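The Quiet Return of the Waiting Room

6 min read

When the ferry office in Skarnley closed its ticket windows, the town was left with a long room, a radiator and 11 benches. The benches went to the school. The room stayed locked for two winters, and passengers stood outside under the roof of the fish market.

It reopened in March as a waiting room and nothing else. There is no shop and no screen. The ferry to Prulutham leaves at 7:40 in the morning, and by 7:15 most of the seats are taken – some by people who are not going anywhere.

Towns along this coast spent years getting rid of rooms like it. A regional survey listed 357 public waiting rooms at stations, piers and clinics a generation ago. The latest count found 152. Tickets moved to phones, heating bills went up, and a shelter with three glass walls was cheaper to keep.

The ones that are coming back don't look much like the old ones. Hard benches along the wall have given way to armchairs and small tables, and carpet has replaced tile. The upkeep is different too. Upholstery needs more care than varnished wood, and bins have to be emptied more often when people stay longer. 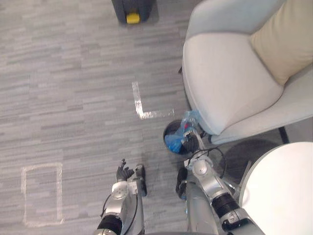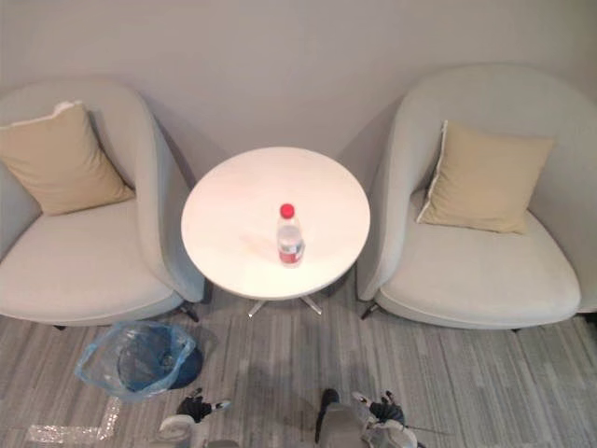
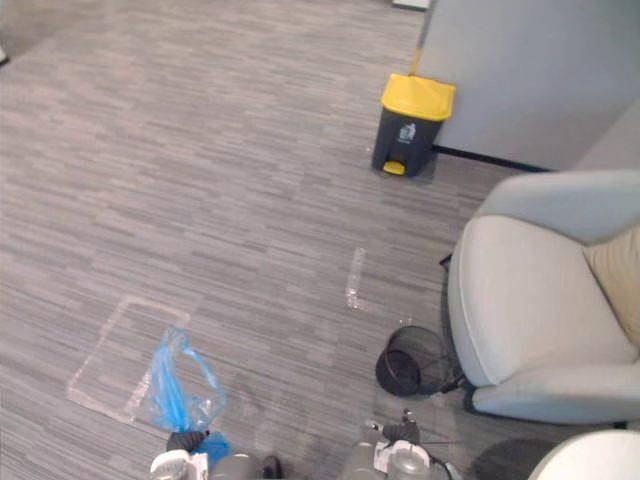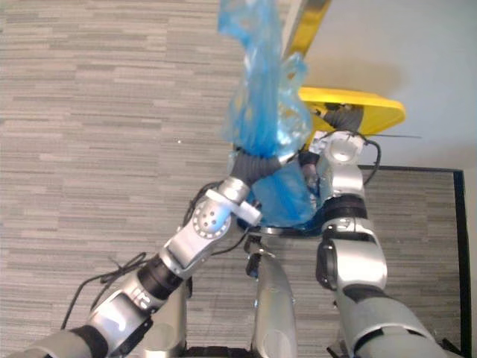 Soft seating, striped carpet and the daily round of bins and bags.

In Catik, the bus company had planned to rent its old waiting room to a phone repair shop. A petition with 256 names changed that. The room now opens at 6 a.m. and closes after the last bus, and the company pays for the heat from November through April.

Shek went the other way. Its pier room was torn down last July, and the harbor office says a heated shelter will follow when there is money. For now, passengers wait in their cars with the engines running. Those who come on foot use the bakery across the road, which opens at eight. The first boat leaves at 7:25.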